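Notebook, October: open day at the Trorska hall

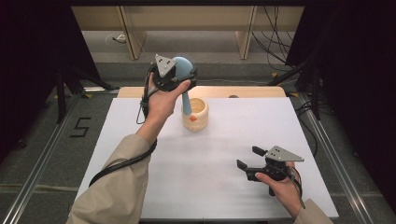 Before lunch

Writing this up the same evening while I still remember who said what. Got there a bit after nine, parked on the wrong side of the building, walked all the way round. Leonora Bautista had the visitor badges and a thermos, and she let me into the hall early so I could look at things before the school groups came through (bless her, it got loud later).

The first stop was the hand-held gripper station, and it's the one I most wanted to see. The board is white, bigger than ours, with a low wooden strip along the far side so things can't roll off the back. I want one of those strips! We lose a peg over the back of our bench every week. They keep very little on the surface, just the wooden cup and the light blue pestle thing, and one gripper does the work while the other hangs back with its jaws open. Each gripper has a gray triangular plate on it with three black dots.

I had a go myself. You think you know where your fingertips are, and then the jaws are a good way farther out than you expect and you're poking the rim of the cup like someone wearing oven mitts. My first tries were awful. Snædís Bach, who was running the station, told me to stop watching my hands and watch the handle end, and that helped a lot. She also said to grab the pestle by the round head and let the thin end find the cup on its own, instead of steering it down stiffly. I got it in after that, then knocked the cup over on the way out. Two visitors behind me did better on their first attempt, so there goes my pride.

Things I asked Snædís, with her answers as I scribbled them:

- How long before a new person is any use? She said most people settle down inside a morning, and the ones who play a lot of video games are no quicker than anybody else. I'd have bet on the opposite.
- Do they reset the cup to the same spot each time? No, they shift it on purpose. We should be doing this. Our cup position has been the same since spring and I bet it shows.
- What goes wrong most? Cables, same as us. They've got one to each gripper, and a loop will catch on your sleeve if you turn your wrist quickly. She runs hers down the outside of the forearm and leaves plenty of slack.
- Does the empty hand matter? Yes, she wants it kept still and low, well off to the side. People fidget with it.

She reckons they get through roughly 550 tries on a good day, with people swapping in and out. I said we manage nowhere near that and she was polite about it.

After lunch

Lunch was soup and very good bread. Sat with the Vasseur people, who make mounting hardware and had a table full of clamps. I took 2 of the small ones to try on our rail. If they hold I'll ask for a price on a bag of them.

The afternoon was the Vemum demo, an arm sorting parcels onto a belt. Fast, very slick, and the kids loved it. I liked it less than I thought I would. Every parcel was about the same size and the presenter dodged my question about soft bags (asked twice, got a story about the belt both times). Maybe it handles them fine, but I'd want to see it before we spend money.

Then a short talk from Sever on keeping records of failed tries. Slides too small to read from where I sat. The one bit I wrote down: they log why a try was stopped in the operator's own words first and sort it into categories later. Ours goes straight into a drop-down and half the entries say "other". Going to try it their way for a couple of weeks and see if anyone hates it.

To do on our bench

- Backstop along the far side. Scrap pine is fine, there's a length under the saw.
- Move the cup between tries. Draw up a few spots and stop letting people choose their favorite.
- Reroute the gripper cables down the outside of the arm.
- Free-text box in the log, above the drop-down.
- Test the Vasseur clamps. Don't lose them.
- Write to Leonora and ask whether she'd send Snædís over for a day. I offered to feed her.

Left at half past four with a tote bag, a sore thumb and my badge still on. Need to mail that back.

We use cookies to remember your settings and to see which pages get read. By continuing to use this site you agree to this. Accept | Manage settings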